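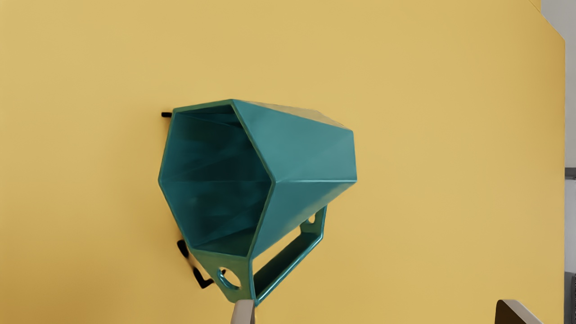

Week 9 handout — learning to grasp in simulation
Module tutor: Lorraine Dawber

Read this before the lab. It covers the method we use for the mug task and the result you will try to reproduce.

## The task

A mug lies on its side on a flat surface. A two-finger gripper has to pick it up by the handle. Everything is rendered, including the view from the wrist that the policy receives as input. The mug mesh is coarse, with flat facets and an angular handle, and we keep it that way because contact checks run faster on simple shapes.

## Method

The policy is trained by behaviour cloning. Eduardo Panganiban recorded 2770 demonstrations in the Mapplebeck simulator, and each one is stored as wrist images, finger positions and arm commands. The network takes the current image and the finger gap, and predicts the next short run of commands.

Two things vary between episodes:

- the starting pose of the mug
- the colours and lighting

The second is domain randomisation. A policy that has only seen one table colour tends to rely on it, and then fails when the table changes. Reflections matter too. On a glossy mug they move as the wrist moves, and an early version of the policy treated a bright streak along the handle as an edge.

## Approach direction

When the mug is on its side, the handle may point towards the gripper, away from it or up. The first case is the easiest to see but leaves little room — a finger can touch the tip of the handle before the other is in place. In your notes, record which finger makes contact first. Do not count a push as a failed grasp unless the mug leaves the reachable area.

## Result

With randomised colours, the policy completed 90 per cent of test episodes. The Prombridge baseline, trained on the same demonstrations with fixed colours, did worse on every table it had not seen. Most of the remaining failures were late closures, where the fingers shut after the handle had slipped past.

## For the lab

1. Load the Adden checkpoint and run the test set with the default seed.
2. Sort the failures by handle direction.
3. Retrain with lighting fixed and colours still varied.
4. Write up the difference in no more than 2 pages.

Reading: chapter 9 of the Brundley course notes, the section on covariate shift.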